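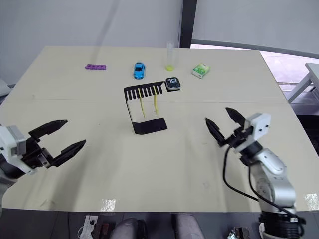
1/ Setting up a strap stand on the big table

A thread on hanging yellow straps on a slotted stand. The order is for Kemolau. It calls for 788 straps, all yellow, and the stand stays on the table until they are done. Posting my notes because the Medonbridge shop starts on the same job next month.

2/ The stand is black, with a row of narrow slots along the top like a comb. A strap goes in a slot and hangs down. That is the whole idea. We used to lay them flat in rows and they slid into each other every time the table got bumped.

3/ Put the stand in the middle of the table with the base down. Leave the space on both sides clear. Small stuff goes at the back. I know it is tempting to park the tape and the pens up front, but you will be moving them all day.

4/ Our table is two panels pushed together. Run a fingertip over the seam before you start. If one panel sits higher, shim the legs under the low one. A folded piece of card did it for us at Nirkstead.

5/ Keep the stand off the seam if you can. It rocks if one corner is on each panel, and a rocking stand means slots that move while you are trying to hit them.

6/ The straps bend easily. Straight out of the bag they have a curl, and a curled one won't go into a narrow slot without a fight. Lay them out under a flat board overnight. The last box from Gondal had 215 in it and I had to flatten every one.

7/ Check the snap before you hang anything. It should stand square on the strap near the wide, rounded end. A snap that leans goes back in the reject tray, even if it closes fine. Kemolau checks for that and they do send them back. 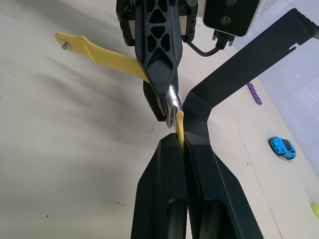 8/ Got this one in replies: can you put two straps in the same slot to save room?

One per slot. Two will go in if you force them, but they come out together and one ends up on the floor.

9/ Same person wanted to know about cleaning. I use a soft cloth, slightly damp, on the stand and on the table. No spray on the straps. It leaves a film and the labels won't stick to them later.

10/ Loading order. Start at one end of the comb and work to the other. I did it from the middle out for the first week and kept bumping straps that were already up.

11/ Pick the strap up near the end. If you grab it in the middle both ends flop and you have to start over. Pull it out straight, look along it for twists, then take it to the slot.

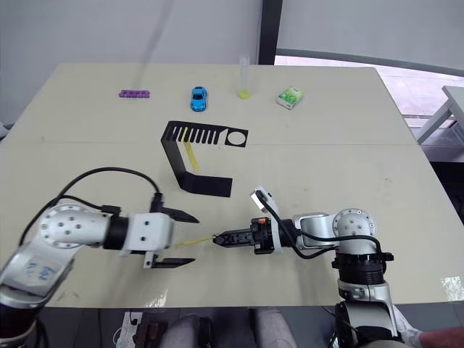 12/ If there is a twist, take it out before the strap goes on the stand. A hanging strap won't untwist by itself. I left a few over a weekend to see, and they looked exactly the same when I got back.

13/ Some will hang at a slant. That's fine as long as the strap is all the way down in the slot. If it's sitting high, lift it out and seat it again. Pushing on it from above puts a crease in it.

14/ Taking them down: lift straight up, then away. Don't drag a strap sideways along the comb. The edges of the slots can mark the yellow, and marks show up badly on this color.

15/ Bundles are 60 to a bag. Write the count on the bag before you fill it, then put the date on after. I did it the other way around in February and spent an afternoon opening bags that were fine.

16/ Somebody asked how big the whole job is. With the reorder it comes to 2,496 straps between the two shops. Nirkstead takes the first order and Medonbridge takes the rest.

17/ Things I would still change. The stand could use rubber feet. I'd like the reject tray in a different color so it doesn't get mixed up with the good one. And a second stand, so one can be loaded while the other is being emptied.

18/ Rubber feet are ordered. I'll add the size to this thread once I know they fit.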